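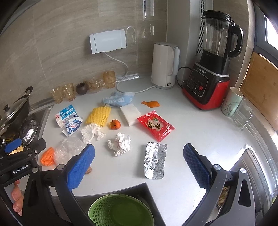 Wednesday, July. Open day, counter-clearing demo, Gruturham site.

Doors at 10:00. Sign-in sheet closed with 44 names, most of them from Brekley and the Brastbridge college group. Eimear Kinsella had the front desk and the talk. Declan Lynch and I ran the kitchen.

Task was the same one we've been recording for the Cronin set: one person, a gripper in each hand, clear the trash and loose things off the counter into the green basket at the front edge. We left the counter messy on purpose. Crumpled tissue, foil, fruit nets, the snack bag, milk carton, wipes packet, the blue cloth, a tangerine. Kettle, blender, wok and glasses stay where they are.

First run at 10:20, Declan on the grippers, me on the laptop. He started with the tissue and the napkin, which are easy, and people moved in closer once he went for the foil. Foil is still the best thing to show. It changes shape when the pads close on it and you have to decide again where to hold it. The crinkled sheet took him three tries to get off the counter. He got an edge up by pushing it against the base of the kettle, then pinched the edge. I'd like that in the operator notes as a normal technique. At the moment the notes say to avoid contact with appliances, and everyone ignores that.

Snack bag: same problem as foil, worse. Lies flat, slippery. Left finger down on one end, then the other gripper slides in under the far end. Works most of the time. Declan says it goes better if you come in from the long side. I tried it after lunch and agree.

Clear plastic bag: picked up first time on every run I watched. On the preview screen it was hard to see against the white counter, though. One of the Brekley people noticed this before I did and asked how a model is supposed to find it. I said we label it from the full sequence and that we don't have a good answer for a single view. She wrote that down.

Visitor turns, 11:00 to 12:15. We let anyone who wanted to have a go do two or three items. Observations:

Everyone squeezes too hard to begin with. The tangerine survived the morning and was replaced after lunch.

People reach with the right hand for everything, even the carton over on the left by the stove. Reminding them helped for one item and then they went back to it.

Most of them tilt the wrist down a lot to see past the fingers, and then the basket goes out of view. Our own people did the same in their first week. Might be worth showing new operators a short clip of good wrist angle before they touch anything. Eimear has offered to cut one.

The fruit nets snag on the screws at the base of the fingers. I knew about this but it happened over and over with beginners, who let the net ride up too far. Tape over the screws? Try it on the spare pair first and see if the tape shows up badly on camera.

Sync problem at 11:40. Left and right streams were 200 ms apart on one of the visitor runs. Restarted the recorder and it came back fine. I haven't found the cause. The log shows nothing odd before it, so either it was the hub or the laptop was busy with the preview. For tomorrow: run without preview for an hour and compare. None of the visitor runs are going into the set anyway, they're in a separate folder marked open day.

Afternoon talk, 14:00. Eimear gave the numbers: 168 good episodes of counter clearing so far, target is 400 before we change kitchens. Questions were mostly sensible. Someone from Brastbridge asked why we don't put the arm in the room and record that instead. Eimear's answer was speed and cost, and that a person with grippers gets through far more kitchens in a week. Then a long one about whether human motion carries over to an arm with a different reach. I don't think we answered it well. We should have a slide with the reach limits drawn on it – I have most of the figures already.

Another question I want to keep: how does the operator decide what is trash? The cloth isn't, the tangerine isn't, the small piece of orange peel is. We have been leaving it to the operator and the results differ between Declan's runs and mine. He leaves the sponge, I sometimes move it. Needs a written rule before the next block of recording.

To do
Rule for trash / not trash (me, draft to Declan)
Tape test on spare fingers
Sync check without preview
Reach slide for the talk
Change the line about appliance contact in operator notes
Empty the sink strainer, buy tangerines
Send Brekley the sample episodes they asked for, after Eimear has checked the release form

Packed up 16:30. Left pad on the second gripper is starting to lift at the corner, reglued and clamped overnight.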